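Table corner done at Undus, Mirkberg

2021-02-17

Quick update from the back room. The wooden table is in and so are the white walls behind it. Perić delivered the top last week, two trips, wrong screws the first time. Bench bookings open again tomorrow morning. The white 3D-printed block over on the right side of the table stays where it is please, don't tidy it away.
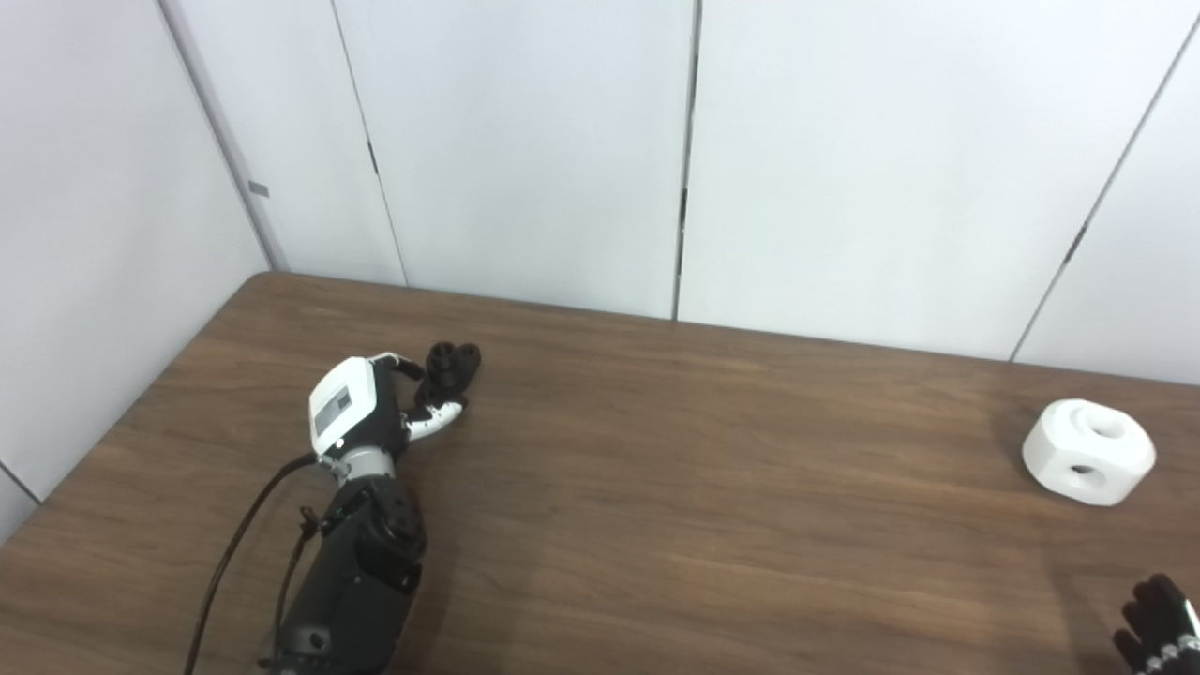 One regular wrote in to say the old top was fine and the money should of gone on stools. Same message says the brown is nicer than expected, so there's that.

Stools are on the list. Not before June though, the quote from Perić came in late and it covers 11 of them, delivery extra. Cushions not included. The old top goes to the Zolinness branch if they can collect it, otherwise it's 30 to whoever turns up first with a van. Cash, at the desk.

The walls: plain white panels, seams showing between them. No posters or tape on them for now, and no leaning boards against them. Same goes for the side wall on the left. Coats on the hooks in the hallway, not over the panels. Total for the room so far is 1,000, which was the budget, so nothing left for the lamp people keep askng about. Might be something in the next round. Might not.

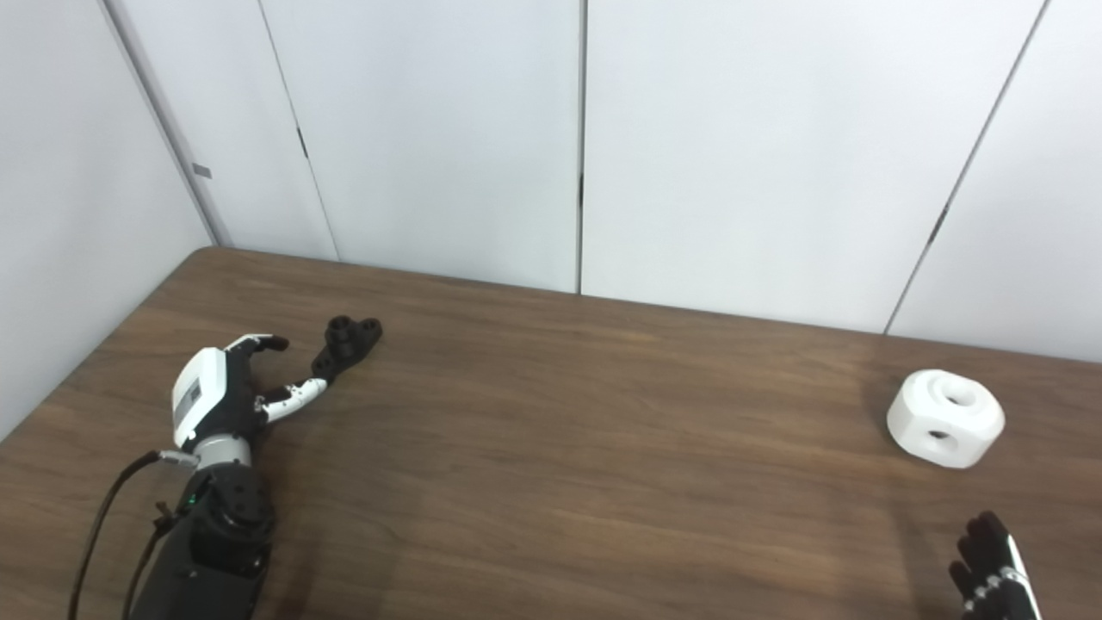

Can members glue or paint on the new table?

Only with a board or a mat underneath. Mats are in the hallway cupboard, second shelf, put them back clean. Anything spilled gets wiped up straight away with a dry cloth, no sprays.

Bookings at the desk or by phone as before, two hours per slot. The sign-up sheet by the door is the old one, ignore it.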